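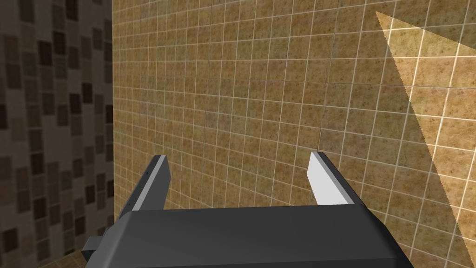 Tan tiled wall and gray two-finger gripper, rendered view.

Osent Kuda 2 Rebounder: Review for Indoor Soccer Training
By Sunita Srivastava
Thursday, May 28, 2020

The Kuda 2 is a free-standing rebounder sold for first-touch and passing work on hard courts. It lists for $199 with the net, frame, rubber feet and a drawstring bag for the small parts. I bought mine in October at full price and used it through an indoor season with two youth groups, then on a garage floor once the gym closed in the spring.

Frame and assembly

The frame is round steel tube in six sections, joined with push pins. The first build took 30 minutes, most of it spent on the net. The net hangs from elastic loops, and the printed sheet shows the loops going on from left to right. Do not follow it. Tension builds up on one side and the last few loops have to be forced over the hooks. Start at the corners, then do the middle of each side, then fill in the rest. Done this way the net sits flat and the second build was much faster.

The push pins fit tightly when new. Two of them now have slight side play, which shows up as a rattle on hard shots but has not changed how the ball comes back. Osent sells the pins separately. The powder coat has worn through where the rear legs slide into the base, and there is light surface rust at those spots.

Angle settings

The face locks at four angles using a notched bar on each side. The steepest setting returns a firm ground pass along the floor. The next one lifts the ball slightly, to shin height, and is useful for control with the inside of the foot. The two lowest settings send the ball up for chest and thigh work and are of little use for futsal, where we keep the ball down nearly all the time.

Both bars have to be moved to the same notch. There are no markings on them. If they are one notch apart the frame still stands and still locks, but returns pull to one side. I put a strip of colored tape at the notch we use most, and I would expect a product at this price to come with a printed scale.

Rebound

Tested with a low-bounce Diltetti futsal ball, size four, at normal match pressure. Passes struck square to the center of the net came back straight and with enough pace for a continuous drill from 14 feet. Past that distance a low-bounce ball dies before it reaches a younger player, and the drill turns into a lot of walking. A standard outdoor ball comes back noticeably faster.

The outer edge of the net is weaker. A ball that lands within a hand's width of the frame drops almost dead, and a ball that hits the tube goes anywhere. The foam sleeve on the bottom tube helps with noise and does very little for direction. Beginners hit this tube often. For them I would set a flat bench on its side against a wall and wait on the rebounder.

Stability

On a wood court the rubber feet hold well as long as the floor is clean. On dusty concrete the whole unit creeps backward under repeated shots and needs a sandbag on the rear bar. Bags are not included. The outdoor stakes are also extra, and I have not tried them.

Compared with the Wróbel

Our club also has an older Wróbel board, a solid panel with no net. The board gives a truer return at short range and has nothing to wear out, and it is the better tool for quick one-touch passing. It is also loud, heavy, and has a single fixed angle. The Kuda 2 folds flat and can be carried by one adult. If storage is not a concern and all the work is on the ground, I would pick the board.

Net wear

No broken strands so far. Four elastic loops have gone slack, all along the bottom edge. I moved them to the top, where the load is lower — a short-term fix. A spare set should have been in the box.

Good: consistent return from the center of the net, quick to fold, parts sold separately.

Bad: unmarked angle bars, wrong order on the assembly sheet, thin coating at the leg joints, no sandbags.

Suited to players who can already strike a pass cleanly. Check the pins before each session and store it dry.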